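The Slow Art of the Afternoon Tea Break

By Kylie Prendergast
February 23, 2024

My grandmother stopped for tea at four, whatever was on the hob or out on the line, and I've come to think she had more sense than the rest of us put together. I took up the habit again last May, after years of gulping down something lukewarm at my desk, and I can't tell you how much I look forward to it now (my poor family hears of little else!). 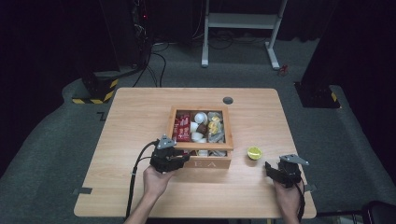
Does it have to be proper leaf tea? Use whatever you enjoy drinking, bags included, and give it a full 4 minutes with the lid on the pot.

The real trouble is stopping at all. Rodica Dinu, who lives up the hill in Jurkmont, puts her telephone in the bread bin and leaves it there until the pot is empty, and her sister Tincuța brings her knitting over and says very little, and the two of them seem to me as contented as any people I know. I tried the bread bin myself and lasted a week, but a drawer in the hall has done nicely.

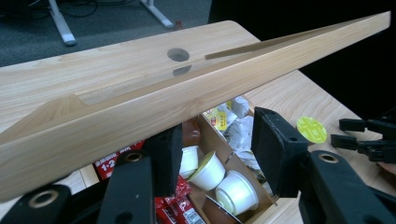 Mircea Stanciu told me he would sooner give up his supper than his tea, and that a break taken standing up didn't count.

I rather agree with him, so I've moved the old armchair nearer the window, and there I sit with a biscuit or two and

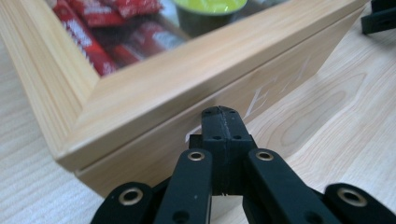 the crossword, which I hardly ever finish, and watch the neighbours come up the lane with their shopping. By the second cup I've usually remembered somebody I meant to write to.

Comments (2)

Emilian Furtună: We do ours at three, straight after the school run. The children have milk and tell me everything.

Tincuța Dinu: I do talk, Kylie, once I've turned the heel!

Contact us | © 2024 Karimus | Back to top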